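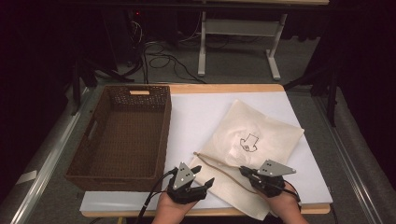

I finally got to visit the Denbridge lab on 23 January 2026, and I'm still buzzing! Kinga Erdős met us at the door and took us straight to the demonstration room, where people teach a task by doing it themselves with a gripper strapped over each hand. The grippers record the motion, and a robot learns from it later.

The job on the day was a cloth drawstring bag and a basket. Sounds easy, right? Cloth never lies the same way twice, and Kinga says this one needs 2000 demonstrations before training starts. They had 95 to go.
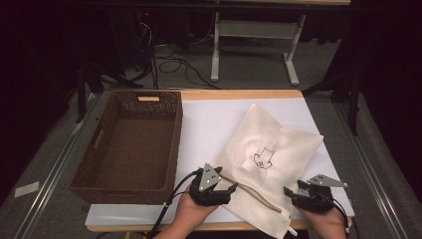
Both grippers at the drawstring bag, with the basket to the left.

I got a turn too, and wow, you miss your fingertips fast. My first two tries were hopeless (I kept pinching air), but by the end I had a feel for how wide the jaws open.

Over coffee Szabolcs Hajdu told us about the next task, which moves to the Plasevmont site in February. I've already asked if I can come along.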